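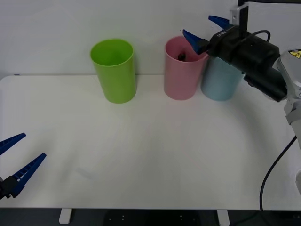 3. Building the workcell

3.1 Where the cell lives

We built the whole setup in the Kusmont shared workshop, on a bench we could claim for the evenings between March and the end of November. That shaped nearly every choice we made. A cell that can't be cleared away for the next member is no use in a place like Kusmont, so everything we added had to come off with hand tools and go back on in the same spot. We grew very fond of this limit! It pushed us toward simple parts, and simple parts are a joy to fix at ten at night.

The work surface is a plain white table with a pale wall behind it. We tried a dark cloth over it early on and went back to the bare top within a week, as the cloth bunched up whenever a finger brushed it. Two arms share the table, each with a black gripper carrying a pair of blue fingers. The fingers are our own design, printed at Kusmont on the members' printer, and they went through 4 versions before we were happy. Version 1 was smooth and let cups spin in the grip. Version 2 had deep ridges that caught on rims. The last two differ only in the taper near the tip, and we would happily use either.

3.2 Task and objects

Figure 2 shows the cell during a cup trial. The three cups are green, pink and light blue, they stand toward the back of the table, and the pink one holds a small dark object. In this task the right arm works on the cups at its end of the table while the left arm keeps its gripper open and clear. We like cups as test objects because they are cheap, they tip over at the slightest mistake, and anyone who walks past the bench understands at once what the arms are meant to do.

Figure 2. The cell during a cup trial, with one blue finger of the right gripper reaching over the rim of the pink cup and the left gripper open at the front of the table.

Placing two cups close together turned out to be the hard part of the task, and the most fun to work on. With a wide gap, a simple straight approach was enough. With the sides nearly touching, the gripper housing gets in the way of the neighboring cup long before the fingers do, and the camera loses sight of that cup too. Thaddeus Kowalczyk suggested tilting the wrist before the approach, and this one change did more for us than a month of tuning.

3.3 Control and logging

Both arms run from one desktop computer under a small control program we call Pretia. It reads joint positions, sends targets and writes a log – nothing more. Paloma Fitzsimmons wrote the first version over a long weekend, and most of that code is still in use. A second tool, Begay, replays any logged trial on the real arms at reduced speed, and we came to depend on it for finding out why a grasp had gone wrong.

We logged 1,379 trials in total. Of these, 756 used the close spacing described above, and the rest used the wide one. Trials stopped by hand are kept in the log and marked as such. The log was closed on 2023-11-28, and all results in Section 4 come from that version.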